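The Year of Owning Less, Reviewed

Saturday, December 21, 2019

Last summer I announced to anyone in earshot that I would buy nothing new for 12 months apart from food, socks and medicine. My neighbour Jaime Pacheco gave me until Easter. I lasted until the kettle died, in February, and then went straight back on the wagon with a clear conscience and a very nice kettle.

The trouble with buying second-hand is that you buy more of it. I came home from the Flotasside tip shop with 14 jam jars, a fondue set and a colour-coded filing system, for $4 all up. I don't make jam. I have never owed anyone fondue.

Storage became my hobby. I read whole forums on it, mostly people arguing over tubs. Give me plain grey metal with a few scratches down the side and I'm happy.

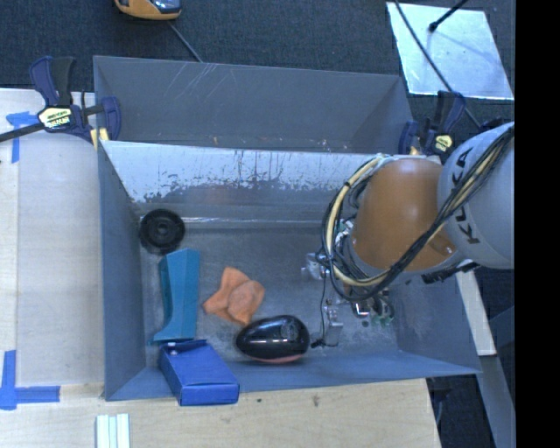
What I got rid of

The exercise bike went to Kári Riis, who now hangs his washing on it in a different suburb. Two doonas went to the dog shelter. The bread maker is still in the garage – I have organised it, labelled it and moved it from one shelf to another, and I'm counting that.

Next year I'm giving up podcasts.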